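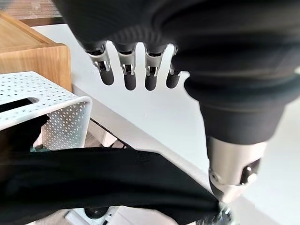 ## 4. Setting up a listener contest in Zekia

This section covers phone-in and text-in contests with a daily prize. For web-only contests, see section 5.

**Before you start:** you need a Producer login and the sponsor's signed prize sheet. Zekia won't open a contest without a prize value.

1. Open **Contests > New** and choose **Daily draw**.
2. Enter the on-air title. Titles over 48 characters are cut short on the studio screen.
3. Select the station. Ogola and Nesville share a text number, so give each station its own keyword.
4. Set the entry window. Lines open and close by the playout clock - the clock on your PC is ignored.
5. Under **Prizes**, add one row for each day. A voucher counts as one prize, whatever its value.
6. Set **Repeat winner block** to the number of days required by your station rules. The default is 6.
7. Click **Save**, then **Test entry**. Send one text from a station phone and check that it appears in the log.
8. Click **Arm**. The contest tile turns green on the presenter screen.

> **Caution:** Do not edit the keyword once the contest is armed. Entries sent with the old keyword are stored as general messages and left out of the draw.

### 4.1 Drawing a winner

1. Wait for the status to read **Closed**.
2. Click **Draw** once. A second click voids the first result and is recorded in the audit log.
3. Call the winner from the **Gilex** phone panel so that the call is recorded.

**Note:** The log holds 1,848 entries per contest day. Export it before that limit is reached - later entries overwrite the oldest ones.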